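The Last Ferry to Skurdale

We missed the early boat by four minutes, and my sister laughed so hard she had to sit down on her suitcase. Sixteen years we had talked about this trip! What was one more morning?

So we went back up the hill to the Hofstetter, where the breakfast room was still open and the radio was playing something with far too many accordions. I loved it at once. I loved the crooked stairs and the map of Findar on the wall, with our grandmother's village marked in letters so small I had to put my nose against the glass.
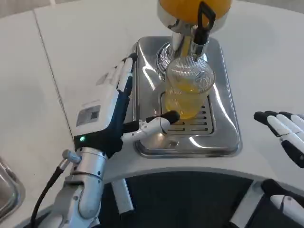

Juice at the breakfast counter.

"She walked all this way with a goat," my sister said, tracing the road with her finger. "Almost 80 miles. And she was nine!"

I had heard the story every June of my life, and I wanted to hear it again right then, with the harbor outside and the gulls going crazy over a fishing boat. She told it well. She did the voice for the goat.

By noon we were down on the dock, an hour ahead of time — two grown women guarding a bench. Then the Vekodari came around the point, blue and rusty and blowing her horn, and my sister grabbed my arm and we both started waving like children.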